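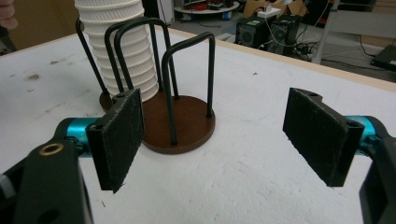 Clementina Caldeira told us last week that a cup stand should hold its cups upside down and otherwise stay out of the way, and that's pretty much the whole company.

## About Skasside

Small shop, started one January with 13 orders and a borrowed van. Cup stands, mug trees, plate racks – things for next to the sink. Round brown wood base, black wire arches, white cups stacked on top if you like them stacked. We do.

Everything ships from Unit 30, Manwood. Orders go out in 3 days, usualy sooner. Returns to the same adress please, with the order slip in the box.

Questions – ask for Uyên Kim, ext. 2620.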